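Two sets of fingers and a dish rack

I've been promising myself a proper gripper comparison since May, and this week I finally cleared enough evenings to do it. On one side we have the Soldale fingers, which came with the arms and have been on there ever since. On the other, the Urna set, which I bought on a whim and then left in a drawer (sorry, bank account). Same arms, same Jumau controller, same wrist cameras, same slightly battered grey table. Only the fingers get swapped, so if something goes wrong I at least know where to point.

The job is plates into a rack. I like it as a test because it sounds like nothing and is really quite mean. A plate is thin at the edge, wide everywhere else, and it wants to swing the moment you pick it up anywhere but dead centre. Then you've got to get that thin edge down between two bits of plastic without clouting either of them.

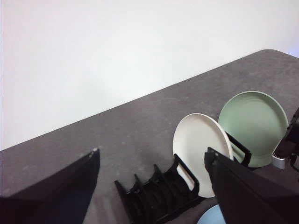 Posted in Workshop | Written by the person who does the washing up | 6 comments

So, the view from the wrist. I spend most of my time looking at the world like this, with a big black finger either side, and you do get used to it! What I hadn't appreciated until I started comparing is how much the finger shape decides what the camera gets to see. With the cream plate and the green one both standing in the rack, the right finger covers part of the cream one and a stretch of the rack as well. For a person watching it's no bother, you just lean over a bit. For the software it's a chunk of missing plate exactly where I'd like to know the angle.

I ran 145 placements per set of fingers, which took far longer than I'd planned, and I kept the speed the same for all of them. The Soldales were the steadier of the two on the way down. They don't flex much, so wherever the arm thinks the plate is, that's pretty much where it is. The Urnas have more give in them, and that's lovely when you come in a touch off line (the plate sort of finds its own way into the slot) and a nuisance when you're carrying anything heavy, because it droops.

Closing was the other thing I wanted to check. I drive each set nearly shut over a bare bit of table and look at whether the tips meet square, then do it again after a long run and see if they've drifted. It's a dull little test and I'd recommend it to anyone. My old notes had the closing force at 800 on the controller's own scale, which is far too keen for crockery, so I've brought it down a good way and I'm much happier. You can hear the difference, if nothing else.

I also tried the Soler camera mount for a day, hoping a higher viewpoint would get round the finger problem. It did see over the tips better, but it stuck out so far that I was forever worrying about the second arm, and I went back to the old mount before tea.

What I'm really after from the wrist view is the near end of the rack. Those tall upright loops are black, the base is black, the fingers are black, and picking out which bar is in front of which is hard enough for me with a mug of coffee in hand. The pale pads at the tips help a lot, as they give you something to line up against.
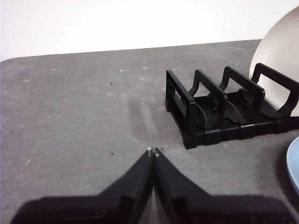 What I'm changing next

The Soldales are staying on for now, with the force turned down. I'm going to put a strip of bright tape on the nearest divider and see whether the pose estimates settle, and I want another go with the Urnas on the lighter plates only, where the give ought to be an advantage. I've got 6 spare pads left, so that's the limit on how rough I can be with them. If you've run soft fingers on crockery and found a decent way to stop the droop, do leave a comment!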